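Museum day in Prundport

30/07/2023

So I finally made it to the film and photography museum in Prundport! I've been meaning to go since April, when Nisreen came back raving about it (she went for the gift shop and stayed until closing, which tells you plenty about Nisreen and also about the gift shop).

It's in the old Lorus building down by the harbor, and it's bigger inside than you'd guess. Four floors, two of them all cameras. I went straight up to the movie stuff because I have no patience, and I'm glad I did, since there was a lady threading a real projector and letting people have a go. I got the film twisted twice. She was very nice about it.

The room I keep thinking about is the little one on home movies. They've got a family's reels playing on the wall, birthdays and beach trips and somebody's dog running in circles, no sound at all, just the projector ticking away. I sat there so long that the guard asked if I was okay!

I'd left the house in a bit of a state that morning, by the way. Sunday-best museum coat on, chores half done.

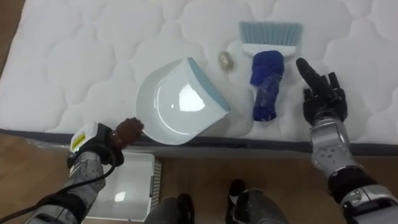 Dustpan and brush on the mattress, bedroom, my place.

Anyway, lunch. The café is called Bíró and it's on the ground floor, and you should get the lentil soup. Skip the sandwiches. Ansel Gallagher, who I used to work with, was at the next table with his two kids, so we ended up doing the Noltska gallery together. It's the one with the old TV studio set, and the kids read the weather in front of a painted map and would not give up the microphone.

Tickets are $4 and the lockers are free, but bring a coin because they want one for the lock. The elevator is slow. If you're going up to the top floor, take the stairs, there are some great old movie posters on the landings that I would have missed completely.

I'm going back for the silent film night. Nisreen has already claimed the aisle seat.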